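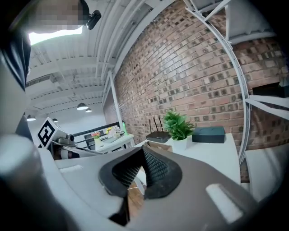

I went up to Bukdale's April open morning expecting slides, and got two hours on the work floor instead! Rosalinda Layug used to pack orders at the Sekwood depot. Now she teaches the packing robots by doing the sorting herself, gripper in hand, and 60 goes at one task is a normal morning for her.

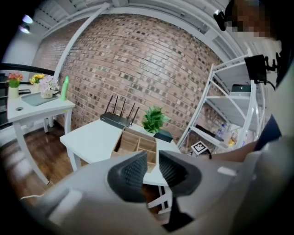 Do the packers lose their jobs to the robots?
None have so far. The night shift has gone, and its people moved to days, mostly into training and checking.

Leonora Tagle was one of them (she loves having her evenings back), though she does miss the night bonus.
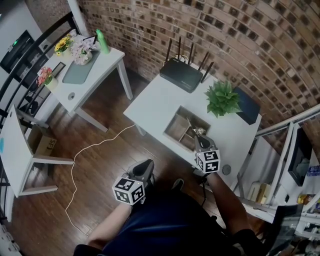

She also told us the robots still struggle with small parts, so those 200 bins stay with people for now. I'm going again when Salazar opens its site.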